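The 4000-Hour Dishwasher Tablet, and Other Things I Don't Believe

My sister-in-law forwarded me a newsletter last week with the subject line "Stop Pre-Rinsing! You're Throwing Money Away." She sends me these because she knows I'll read them to the end and get annoyed, and she enjoys getting the phone call.

The claim is one you've probably seen. You scrape the plate, you put it straight in the machine, and the enzymes in the tablet need a bit of food to "work on" or they get bored and start eating your glasses. I've now heard this from a neighbor, a dentist and a man selling extended warranties. None of them could tell me where they got it.

I don't have a dishwasher at the moment. I had one, a Virnik, and it died in November with a load of lasagna dishes inside it. So I have been shopping, which means I have been reading what manufacturers and their friends put on the internet, and my patience is thin.

Start with the water numbers. The Cosia brochure says that switching from hand washing will save my household 4000 gallons a year. Save compared to what? There's a footnote, in gray type on a slightly darker gray, and it says the comparison assumes the tap runs the whole time. Who does that? I'm sure someone does. But I grew up with a plugged sink and a father who shouted about the meter, and if you compare a machine to him the savings are going to look a lot sadder.

Then the money. The Randthorpe is $359 on sale, marked down from a price I've never once seen it sold at. Same brochure style, same happy family, and a chart showing it "pays for itself." I tried to work out how. With our water rate, and being generous about the tap, I couldn't get it to pay for itself before the warranty ran out, and the warranty is 2 years. The chart has no numbers on the side. It has a line going up and a leaf.

I asked my friend Xolani Nel about this. He fixed appliances for a long time before his knees gave out and I trust him more than any chart. His view is that people rinse too much and scrape too little, and that most of the "broken" machines he was called out to had a filter nobody in the house knew existed. On the bored enzymes he just laughed. He said they'll find something to do.

So he half agrees with the newsletter, which I didn't enjoy hearing. But notice he didn't say it would make me rich. He said clean the filter.

What bothers me is how a small sensible tip (don't bother rinsing) gets blown up into a moral position. If I stand at the sink for ten minutes after dinner I'm now wasting water, wasting money and ruining the planet, and there's a $359 cure. The same people will sell you a two-car garage.
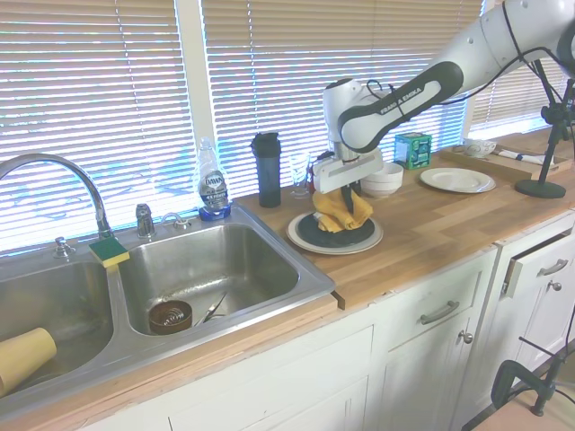
And time! They always get to time in the end. The Modise people say I'll get back 311 hours a year. I'd love to meet whoever did that sum. It comes to most of an hour every single day, for a household of two adults who eat toast for dinner more often than I'd like to admit. It also leaves out loading, unloading, and the argument over whether bowls go on the top rack. It leaves out the roasting pan, which never fits, and the wooden spoons, and the good knife. You'll still be washing things by hand with a dishwasher in the house. You'll just be doing it with a machine humming next to you.

I will say this for the other side. When we have people over, I miss it. We had six for dinner on Saturday and by eleven at night I would have handed my card to anyone from any of these companies, leaf chart and all. That's a perfectly good reason to buy a dishwasher — you have friends and you're tired. I wish one of the brochures would just print that.

For now I'm waiting for the spring sales and keeping my receipts for water. I wrote down the meter reading on the first of the month and I'll write it down again when we've got a new machine running, and then I'll have two numbers that came from my own basement. If the gap turns out to be anything like 4000 gallons a year I'll post it here and apologize to my sister-in-law by name.

She has already asked for that in writing.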